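Forums > Humanoids > Kits and Services > Rilden chair-handling package

2 min read

Is the Rilden chair-handling package worth adding to a humanoid we already run? The quote is $1,963 per robot for the software, with remote setup included. The target job is moving office chairs on casters away from standing desks so the floor can be cleaned, then putting them back. Floor is wood-look, fairly smooth. I need to know how it grips and what it needs from the site.

Rey

We have run it since March. It plans for two contact points on the chair and picks them from the head camera.

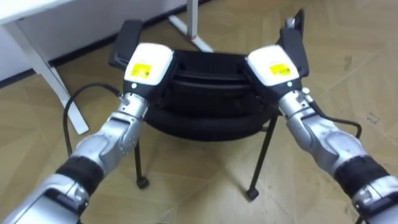 Grip selection can be set to armrests, backrest or automatic. Leave it on automatic for the first 200 cycles and read the log before you lock anything. Armrest grips steer better. Backrest grips need more forward lean, so check your hip torque limits – the default profile assumes a stiffer waist than ours has. Cable routing is left to you. A tether on the floor is not in the planner's map unless you add it as a keep-out strip.

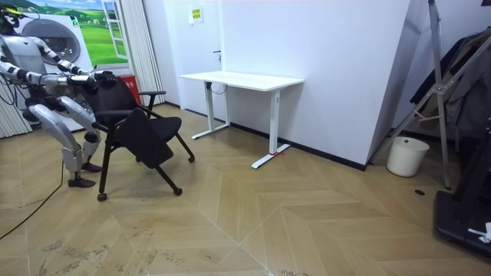

Stestska disagrees on the armrest setting: on chairs with loose armrests the force estimate drifts, and the backrest is the safer default even with the extra lean. Also, the quote leaves out the support plan. Ask for that price in writing.

Fair point on loose armrests. Ours are bolted tight, so I have no data. The one-hand mode is newer and keeps the second arm free for balance or a second contact. 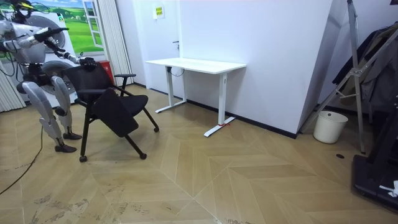
It is slower, and I would keep it for light chairs. Calibration takes 5 runs per chair model. Rilden rates the grip pads for 3,000 cycles and sells them only in pairs.

Uvham

Did the trial, did not buy. Worked ok on one chair type, but we have too many types. Setup was quick.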